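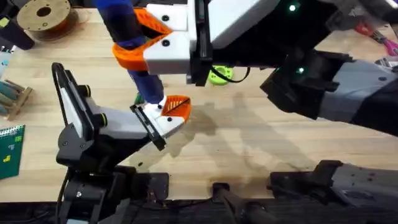

Vsevolod Ivanyshyn has been refinishing tabletops for a living since he left a cabinet shop and rented the ground floor of an old feed store in Slanina. His business is called Trallgate, and last year 154 tops went through it. Most were kitchen and dining tables, with a fair number of desks and workbenches. When people call him, they usually start with color. A light, honey-colored grain like the one in the photo at the top of this page is what most of them want, and a good part of his first conversation with a customer is about what it takes to keep a surface that light once it's in daily use.

"They send me a picture of a table and say, make mine like that," Ivanyshyn says. "I ask what they do at the table. Do the kids paint on it? Do you put hot pans on it? A pale top is fine, but it shows you everything. A dark one hides coffee and shows dust. You have to pick which one bothers you."

He asks customers to bring the table in themselves if they can, or at least to come along when he picks it up. He likes to see how it stood in the room, which side was toward the window and where the sun hit it. Pine and cherry get darker in light, walnut gets lighter, and a table that has had a runner down the middle for years will have a stripe that sanding may or may not take out.

On solid wood he starts at 80 grit if the old finish is thick, then goes to 120 and 150. He stops there for oil. Many of his customers have read that they should go much finer, and he spends some time talking them out of it.

"If you polish the wood too much, the oil sits on top and doesn't go in," he says. "Then you have a nice table for a month. I did that myself on my own kitchen table when I was starting. My wife still mentions it."

Plywood and veneer are a different job. The face layer can be very thin, and a belt sander will go through it in seconds. Ivanyshyn does all his plywood by hand or with a random orbit sander at low speed, and he draws pencil lines across the surface first. When the pencil is gone, he stops. He doesn't try to chase a deep stain on a veneered top.

"If it went through the face, it's there for good. I tell them that before I start, and I write it on the order. Some people take the table home again. I would also rather they do that."

For the finish he uses mostly Brusadix, a hardwax oil he buys in large cans and applies with a white pad. He puts on 2 thin coats and leaves a night between them. He wipes off everything that hasn't soaked in after 20 minutes, and the rags go into a metal bucket of water outside the back door. Oily rags can heat up and catch fire on their own. He had a bin smolder once in August and has been strict about the bucket ever since.

He still does varnish for people who ask. It holds up better against water and it costs less in the long run if nobody scratches it. The trouble comes later. A scratch in varnish can't be patched so that it disappears, and the whole top has to be stripped. With oil, a customer can rub out one spot with a pad, put a little more on and have it look decent by the evening.

"I send a small can home with every table," he says. "Half of them never open it. They call me after three years and I ask, where is the can? It's under the sink, and it's gone hard."

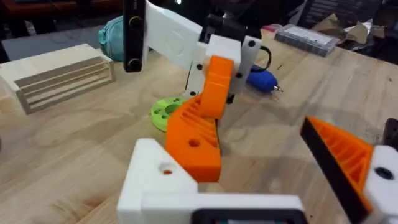
Soft grain lines and a few darker smudges on a pale tabletop.

Smudges and marks are what he gets the most questions about. He sorts them by where they come from. Grease and hand dirt usually lift with warm water and a little dish soap, as long as the cloth is wrung out well. Black marks on oak are often iron and water reacting with the tannin in the wood, and those need oxalic acid, which he prefers people leave to him. White rings are moisture caught in the finish, and he tells people to wait a few days before doing anything. Many fade by themselves.

What he doesn't want anyone to use is a melamine sponge. "It's sandpaper," he says. "Very fine sandpaper. You clean one spot and now you have a clean spot forever."

The largest order he has taken came from Drolusport, a sports club with a long cafeteria on the upper floor. The tables had been varnished when they were bought and had gone sticky along the edges, where people rest their arms. The club wanted the work done without closing the cafeteria. Ivanyshyn took the tops off a few at a time and left the frames where they were, with sheets of particleboard screwed on in their place. The last ones went back five weeks later. He went through 1023 sanding discs on that job and still has the supplier's invoice pinned up by the compressor.

"I wouldn't do it that way again," he says. "Every trip was up the stairs. I would ask them for the summer break."

He works alone most of the year. A nephew comes in to help with deliveries, and for a while there was an apprentice, who left for a company that builds stairs. Ivanyshyn says he'd take on another one, but the shop is small and there's room for one sander and one drying rack. He isn't looking for a bigger place.

Asked what people should do with a new wooden table in the first month, he keeps it short. Leave the tablecloth off so the color can change evenly. Use coasters. Keep it away from the radiator. Move the fruit bowl now and then.

Trallgate takes in tables in the mornings until 11, and the wait is currently six weeks. Ivanyshyn asks people to call first and to take the drawers out before they come.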